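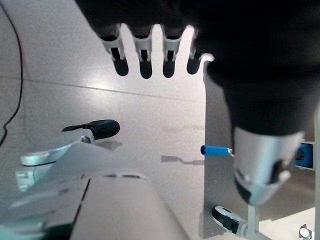

What Happens in a Pit Stop?

A race car can go very fast, but it cannot go fast forever. Its tires wear down. Parts can get bent. When a car needs work in the middle of a race, the driver leaves the track and stops in front of the team's garage. This is called a pit stop.

Where is the pit lane?

The pit lane is a narrow road that runs next to the main straight of the track. Every team has a garage along it. At the Raststead circuit the pit lane is 410 meters long, and you can see all of it from the grandstand on the other side of the straight.

Drivers are not allowed to race in the pit lane. There are people working there, so there is a speed limit. A white line is painted on the ground where the limit starts, and another where it ends. The driver pushes a button on the steering wheel, and the car holds its speed at the limit until the driver pushes the button again. A driver who goes too fast gets a penalty. That might be extra seconds added to the race time, or it might be a trip back through the pit lane without stopping.

Why do cars need new tires?

Racing tires are made of soft rubber. Soft rubber grips the road well, and grip is what lets a car go around a corner without sliding. But soft rubber also wears away quickly. If you have ever used an eraser, you have seen the same thing. A soft eraser works well and gets small fast. A hard eraser lasts longer but doesn't rub as well.

Teams can usually pick between softer and harder tires. A car on soft tires may be quick for the first laps and then slow down. A car on hard tires may start slower and keep going longer.

Dry weather tires are smooth. They have no grooves at all, and for that reason they are called slicks. When it rains, water gets between a slick and the road, and the car slides. Rain tires have deep grooves that push the water out to the sides. If it starts to rain during a race, you will often see many cars come into the pits on the same lap.

Who works on the car?

The people who work on the car are called the pit crew. Each person has one job and does only that job.

The front jack person lifts the front of the car off the ground. The rear jack person lifts the back. A jack is a kind of lever on wheels. It lets one person lift something very heavy.

At each wheel there is a small group. One person holds the wheel gun, a power tool that undoes the big nut in the middle of the wheel. Another person pulls the old wheel off. Another puts the new wheel on. Then the wheel gun is used again to tighten the nut.

Someone also has to watch the pit lane. Other cars are coming in and going out, and a team may not send its car out in front of one of them. When the wheels are on and the way is clear, a light turns green and the driver goes.

The crew wear helmets, gloves and suits that do not burn easily. Brakes get very hot in a race, and so do the wheels around them.

How long does it take?

That depends on the kind of racing. In some series a large crew works on the car and the stop takes only a few seconds. In the Trumasum Cup only a small crew may touch the car, and fuel is put in as well, so a stop is much longer. The rules of each series say how many people can work and what they can do.

A slow stop can cost a driver many places. The other cars do not wait. A car that was in the lead when it came in may be in the middle of the group when it goes out.

Practicing

Crews practice all through the season. The Penner team does 100 practice stops in the week before its first race in April. The car is pushed into place by hand, the wheels are changed, and the car is pushed back to do it over. Last season the team did 1038 practice stops in all. Each one was filmed, and the crew watched the films to find out where time was lost. A foot in the wrong place or a wheel set down too far away can add a second.

When does a team decide to stop?

People on the pit wall watch the lap times on their screens. They talk to the driver by radio. If the car is getting slower each lap, the tires may be worn out. The team also looks at where the other cars are. It does not help to put on new tires and then get stuck behind a slow car.

Sometimes there is a crash, and a safety car comes out. All the race cars must line up behind it and drive slowly. Many teams use this time for a pit stop, as they lose less ground while everyone else is going slowly.

Words to know

Box: the painted space where the car has to stop. On the radio, "box" means come in now.

Compound: the mix of rubber a tire is made of.

Out lap: the first lap after a pit stop. The new tires may still be cold, so the driver has to be careful in the corners.

Undercut: stopping before the car ahead of you does, and using your new tires to get in front when it makes its own stop.

Try it yourself

You need a toy car with wheels that come off, or one made from building bricks. You also need a timer and a few friends.

First, change all the wheels by yourself and write down your time. Next, give each person one wheel. Agree on who lifts the car and who says "go." Do it 5 times and write down each time. If a wheel falls off when you roll the car, that stop does not count.

Flirnater Kids, Sports pages. Updated 3/8/23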